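Saturday, December 31, 2022

By a staff writer

The owner of Gosasa closes the shop at two on the last day of the year. By half past she has swept the front, turned the sign and put the kettle on in the back, and she is willing to talk as long as she can keep packing orders while she does it.

Gosasa sells chocolate and a small range of boiled sweets on the main street in Pedau. She opened it after leaving a job in freight insurance, which she says she neither loved nor hated. "I was good at it. I could have stayed until I retired. I had some money saved and the bakery that was in here before me had moved out, and the rent was low enough that I stopped finding excuses."

She makes part of the stock herself and buys the rest. The bars come from Merkulier, a maker two valleys over that supplies small shops. She had tried three other makers first. Two wanted minimum orders she couldn't store, and the third kept changing its recipe without telling her. "Customers notice. They come back in and say it tastes waxy, and they think you did it."
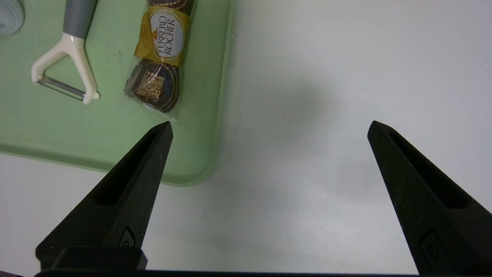 The first year was slow. She had planned for a busy summer, with walkers coming through on their way to the lake, and it didn't happen. July was hot and people wanted cold drinks, which she didn't sell. The cooling unit failed in the second week and she lost a batch of filled chocolates that had taken her four evenings to make. "I threw it out and went home. I didn't come in the next day. I told people I had a dentist's appointment."

What kept the shop going was weddings. A couple from Pedau asked for small boxes for their guests, and then a cousin of theirs asked for the same thing. The biggest order so far was 178 boxes for a reception at the Major, the old hotel by the station. She packed them on her kitchen table at home, and her sister drove them over in a borrowed van with the heater off.

She still does weddings but caps them at 2 a month. Beyond that, she says, the shop suffers and so does her back. She charges a deposit now, after a party canceled three days before the date and left her with ribbon in a color she has never been able to use for anything else.

On money she is direct. The shop pays her a wage that is lower than the one she left. The price of cocoa has gone up, and so have sugar, cardboard and electricity. She raised her prices in the fall and put a note by the register saying so. "I had one complaint. He still comes in. He buys the same thing he always bought and mentions it every time."

She put 2,000 into new shelving this year and wishes she had spent it on a second cooling unit instead. The shelves look better than the old ones, but the summer is what worries her, and shelves don't help with that. She is saving for the unit now and hopes to have it in before the warm weather.

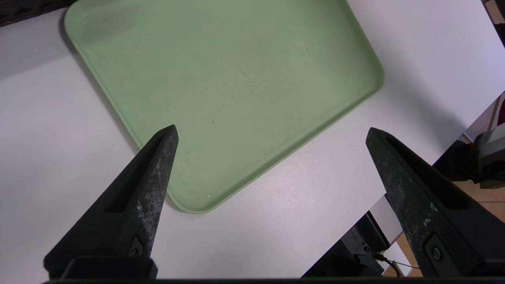
Does she ever think about opening a second shop?

She has thought about it and decided against it. A second shop would mean hiring a manager, and she would spend her days driving between the two and looking at spreadsheets, "which I already did for eleven years." She would sooner take on one more person here, part time, to cover the afternoons. She has asked a former student from the cooking school and is waiting to hear.

Most of her regulars are older than she expected. Some buy a single piece and eat it standing at the counter. One woman buys a bag of lemon drops every Friday and has never said more than good morning, and she gets her bag ready before she comes through the door. Children come in after school and take a long time choosing. She used to hurry them along when there was a line, and has stopped doing that.

Her advice to anyone thinking of opening a food shop is to work in one first, through a whole year if possible. She worked in one for six weeks, in spring, and says that taught her how to run a shop in spring. She also says to read the lease twice and ask who pays for the drains.

The new year begins with a week off, her first since opening. She plans to sleep, visit her mother and repaint the bathroom. The shop opens again after that, at nine, with the Easter molds already ordered and nowhere yet to put them.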